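Grevora Pinball Owners Help Desk
Ticket 142: Bostel "Night Ferry", left flipper weak, then dead after warm-up

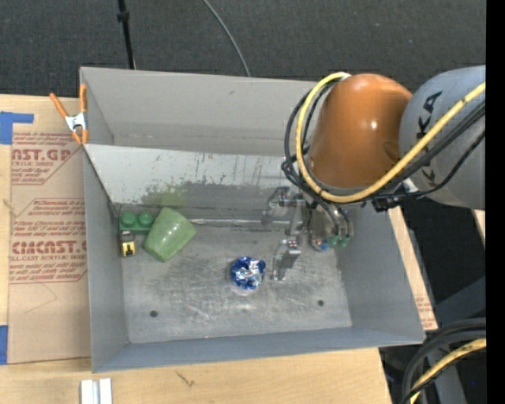

Open-topped sheet-metal bin on the bench, yellow and black cabling over the arm.

Opened by: Kobina Kwofie
Machine: Bostel Night Ferry, solid state, original driver board
Status: Closed

Reported fault

Left flipper is fine from cold. After 10 minutes of play it gets lazy and won't make the upper ramp. Leave it longer and it stops altogether, although the right flipper keeps its full strength. Switch the game off over dinner and it comes back. I have already swapped the coil sleeve and the link. No change.

Fuses all read good out of circuit. I haven't touched the driver board and would prefer not to if it can be avoided.

Reply, help desk

Thanks for the detail. Before going near the board, please do these with the power off:

Check the plunger for mushrooming at the tip.
Check the end-of-stroke switch opens when the flipper is fully up, and that it is properly closed at rest.
Measure the coil across the outer lugs and again from the common lug to each side. Write down both sets.
Do the same on the right flipper so there is something to compare with.

If you have the Tevmont replacement coils fitted, say so. They have the lugs in a different order from the Bostel originals and get wired backwards fairly often.

Kobina Kwofie

Plunger tip is flat and clean. Right side is an original coil. Left is a Tevmont, fitted by the previous owner. I've checked the lug order against the sheet and it is correct.

Cold readings on the power winding are the same on both sides, near enough for my meter. Hold winding on the left is also fine.

End-of-stroke switch on the left looked pitted so I filed it and regapped it. Played a few games. Still fades, same as before. No better and no worse.

Reply, help desk

Worth knowing the coil is good cold. Next thing is to measure it hot. Play until it fades, switch off at the wall, lift the playfield and take the same readings straight away. Mind your fingers, the coil will be hot.

While you are under there, wiggle the cabinet switch wiring for the left button. Look at the colour of the plastic on the flipper power connector as well. Any browning around a pin is enough to condemn it.

Kobina Kwofie

Hot readings came up a bit on both coils. Nothing open, nothing shorted. So not the coil, I think.

Cabinet switch is fine. I put a jumper across it with the game warm and got the same weak flip.

The connector is the interesting part. It's the 12 pin one on the left side of the cabinet, feeding up to the playfield. One pin is brown and the housing has gone soft around it. The wire moves in and out when you pull on it. Grey wire with a yellow trace, which the schematic has as the left flipper supply.

Backprobed it warm. Full voltage on the cabinet side and almost 3 volts missing on the other side with the button held.

Reply, help desk

That's your fault. The crimp has lost its tension, so it heats up under load and the resistance climbs until the flipper gives up. Filing or bending the old pin will get you through a weekend at best.

Replace the pin and its mate, both halves. Use new housings too if the plastic has softened. Nigam sell the housings and the phosphor bronze terminals in small bags, and the trifurcated type is the one to ask for. Cut the wire back until you reach bright copper. If that leaves it short, splice in a length of the same gauge and heat-shrink it. Don't solder the wire into the crimp.

Have a look at the neighbouring pins while the housing is apart.

Kobina Kwofie

Parts arrived from Nigam. Replaced both housings and all the terminals, as the pin beside the burnt one was starting to colour. Had to cut back further than expected, the copper was black well up inside the insulation. Spliced in a short piece on the cabinet side.

Left the old Tevmont coil in. Voltage drop across the new connector is too small for my meter to show on that range.

Played for most of the evening with the glass on. Left flipper makes the upper ramp from start to finish and the connector is cool to touch. The right flipper feels a touch slow by comparison now, so I'll rebuild that side in August when I have the playfield up for new rubbers.

Happy for this to be closed.

Help desk

Closed. Cause recorded as burnt flipper supply pin, cabinet to playfield connector. Open a new ticket if the right side needs anything beyond a rebuild.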